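The offer from Plelum arrived in October: 1,000 for one pair of grippers, 70 more for cables. I had planned for 361.
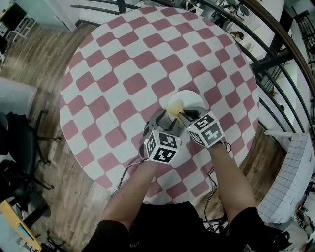
The plate, the cloth and the grey claw.

"Buy 2 pairs," Osa wrote from the lower floor. "One will break."

I opened the budget again. Kwok was cheaper, but Kwok did not answer letters.

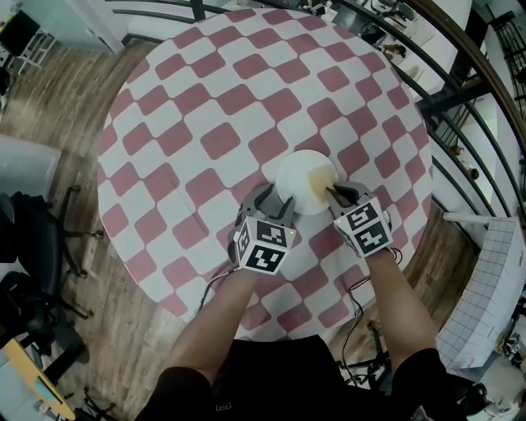

So I moved the money from the new chairs, and then from the lamps. The line called Flosutik I left alone, as my old chief had made it and I did not know what it was for.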